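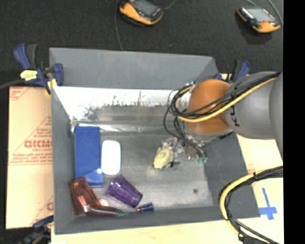
A robot arm with an orange joint cover reaches into a gray bin.

The second commission check is the one that gets people

Ruan Visser sold water filters door to door for two summers before anyone offered him a downline. By then he knew what a sale felt like: a screwdriver, a wet kitchen floor, a signature. The new offer came from a company called Undine, which sold skin cream by monthly subscription, and it paid him for sales made by people he had never met.

His first check covered his own customers. His second included a share of what seven recruits had bought, mostly for themselves. It was larger than the first, and he quit the filters the same week.

"I looked at the total," Visser says. "I didn't look at which line it came from."

Anyone who has been paid by a direct selling company knows the statement. It has a section for retail sales, a section for team volume and, further down, the deductions. At Undine the deductions included a website fee, a payment processing charge and the member's own monthly order, which had to be kept up for the team section to pay out at all. Visser's order came to 2 jars a month at first and then more, as his rank went up and the requirement rose with it.

He now runs a small bookkeeping office in Vitundale, above a shoe repair shop, and a good share of his clients sell from home. Some do candles, some do vitamins, and one couple has sold cookware for Ocampo long enough to have trained their own daughter. He does not tell them to stop. He asks them to bring their statements and their bank records, and he puts the two side by side.

The gap between them is usually bigger than the client expected. A woman who came in last November believed she was earning $1000 a month. That was the figure on her statement, and it was correct. Her card had been charged roughly $900 over the same month for product, samples, a regional training day in Bidov and the gas to get there. She had the receipts in a shoebox and had never added them up.

"People hear income and think of wages," Visser says. "With wages, somebody else already paid for the building."

Companies in the trade have heard this before. Many now publish an earnings disclosure, a page or two that sets out what members at each rank were paid over a year. Visser reads them closely and recommends that new sellers do the same before they sign. He looks first at whether the figures are before or after expenses. Then he looks for who has been left out. Some disclosures count only active members, and the definition of active can be narrow enough to drop most of the people who joined and stopped ordering.

Retail is where he spends the most time with clients. A seller with a dozen steady customers outside the organization has a business that can be planned, even if it is small. A seller whose volume comes from recruits' own orders depends on those recruits staying, and many leave within the first year. When they go, the team section shrinks, and the rank can go with it — along with whatever bonus the rank carried.

That happened to Visser. Three of his recruits dropped out in one month and a fourth cut her order. He made up the missing volume himself to hold his rank, and did it again the next month. The jars went into a closet. He sold the last of them at a flea market for less than he had paid.

The cookware couple do it differently. They keep a separate checking account, order only what a customer has already paid for, and have never bought stock to reach a rank. They have stayed at the same level for years. Their upline used to call about it and has mostly given up.

Visser charges them a flat fee for the year's books. They pay it out of the separate account, in January, before they order anything.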